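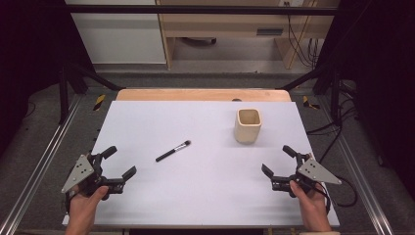

Opening (3 minutes, don't rush)

Hi everybody, thanks for coming out to Fallmont! Say something nice about the coffee. Then go straight into the story of my grandmother's dresser: one drawer, one lipstick, one powder puff, and she looked terrific every day of her life. My own bathroom, the year I started this, had 6 drawers and I couldn't find a thing in any of them.

Ask for hands: who owns a makeup brush they haven't washed since November? Put my own hand up first (people relax when I do that).

Washing brushes

Lukewarm water, a drop of baby shampoo, swirl in your palm. Keep the water off the metal part, it gets into the glue and then the bristles start dropping out on your cheek. Dry them flat, over the edge of a counter if you can. Once they're dry they can go back in a cup.

Skip the Lendari cleaner story if we're running late. It's long and I always forget the middle.

What to toss

Mascara after three months. Yes, even the expensive one! Anything that smells like crayons. Čestmír Havlíček at the Arngate shop once told me he'd thrown out 300 testers in one afternoon and felt ten pounds lighter. Pause for the laugh, if there is one.

Questions

Somebody will ask about sponges. Wash them every time, and buy the cheap ones.

Pass the sign-up sheet for the Říha workshop before people start putting on coats.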